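Setting up a gripper to pick up soft things: finger pads, tape and a slow close 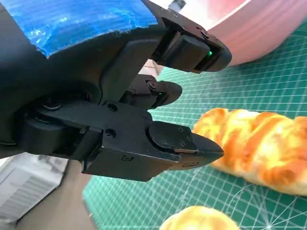 How hard should a home-built arm squeeze something soft?

As lightly as it can while still lifting the thing, and you find that point by starting far too gently and creeping up from there.

I've had this arm going in our shared workshop at Lundale since June, and most of my early attempts ended in crumbs. Bread is a lovely thing to practise on (cheap, forgiving, and you can have the failures with butter), so what follows is written with a loaf in mind, though it does just as well for sponges or rolled-up socks.

What you need

A two-finger gripper that lets you set the force, a small screwdriver, tape, a cutting mat with a grid on it, and a loaf or two. A twisted loaf is a good second test, as the ridges give the pads something awkward to settle on.

1. Check the fingertips

Turn the power off and go over every little screw that holds the fingertip pads. Snug will do! I once leaned on one too hard and spent an evening getting the stub out, with Celeste Bragança holding the torch and being very kind about it.

2. Tape the housing

Wrap the top of the housing, keeping well away from the joints, and open and close the jaws by hand if yours allow it. A ragged edge does no harm so long as it can't wander into the linkage.

3. Lay out the mat

Put the mat down flat and tape its corners. Line the loaf up with one of the printed lines, and then you can set it back in the same place each time.

4. Close slowly

My controller takes speed as a plain number, and I began at 587, far too brisk for bread. These days I use 53 and go and fill the kettle. Bring the jaws in until they just touch, pause, then raise the force one step at a time.

5. Lift a little

Four tries at each setting, only a finger's width off the mat. If the loaf slips, go up one step. If the crust dents, come back down one and try a wider grip.

Write the setting on a bit of tape and stick it to the bench, or you'll be doing it all over again next week.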